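Purnon opens its doors for a day of robots and dirty dishes

RODTHORPE, 13 Feb 2023 - We're having people over! Purnon is holding its second open day at our workshop in Rodthorpe, and I've been handed the job of telling you about it, so please excuse me if this reads more like a letter than a press release. I work on the table-clearing project, I've been here since the first open day, and I'm pretty excited about this one.

If you came last time you'll remember a lot of slides and one short demo at the end of the afternoon. We read every comment card, and nearly all of them said the same thing: less talking, more robot. So we've turned the day around. The demos run from the minute we open until the minute we close, and the talks have been cut down to two, both of them short and both of them in the side room, where you can slip in late or leave early and we won't mind a bit.

The main attraction is Leko, our table-clearing system. Leko's job is easy to say and surprisingly hard to do - take the things people leave behind after a meal and put them in a dish rack, one at a time, without breaking anything. We've been building it together with Van Leeuwen, who run canteen kitchens and who came to us with a plain question: could a robot arm do the part of the shift that their staff like least? We started on that question in December, and the open day is the first chance for anyone outside the two companies to see how far we've come.

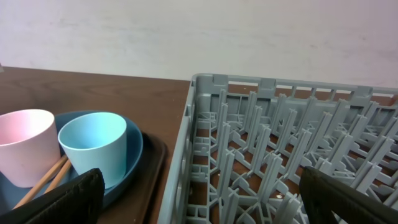
Leko's view of the job: two cups and a pair of chopsticks in a blue dish, with the dish rack to the right.

I love this part of the work because it's so ordinary. You and I would grab both cups in one hand and not give it a thought. Leko has to figure out where one cup stops and the next one starts, pick a side to grip from, and leave enough room for its fingers to close. Cups standing right next to each other are a good test of that. Chopsticks are a whole different headache (they're thin, they roll, and they like to hide under other things), and we've argued over lunch more than once about whether they should come out first or last. Come and tell us what you think. We really do want to know!

Then there's the rack. A rack full of upright pegs is great for plates and a little less friendly to everything else, and a robot that sets a cup down at a bad angle is going to hear about it from the kitchen. We've spent more time on putting things down than on picking them up, and I'd say that's where visitors will have the most questions. Our engineers will be standing by the tables all day, so ask away. No question is too basic, and kids usually ask the best ones anyway.

We'll have 4 demo tables running, each with its own mix of tableware. At one of them you get to lay the table yourself and see what Leko makes of it. Be as messy as you like - we've put aside 2,000 paper napkins for the day, and I fully expect to run out. The Van Leeuwen team will be at the next table over with coffee and soup, and they're happy to talk about what a dishwashing shift is like and what they'd want from a machine that works next to them.

A few practical things. Entry is free and you don't need a ticket, but school groups and clubs should let us know they're coming so we can save them a good spot. The whole workshop is on the ground floor, with step-free access from the parking lot. Photos are welcome at every table. Reporters who'd like time with the engineers, or a closer look at the grippers, can set that up through the Purnon front desk before the day, and we'll keep a quiet corner free for interviews.

The date and opening hours are posted on the Purnon website, together with directions to the workshop. If you have a favorite mug with a really awkward handle, bring it along and we'll give it a try.

Press contact: Purnon front desk, Rodthorpe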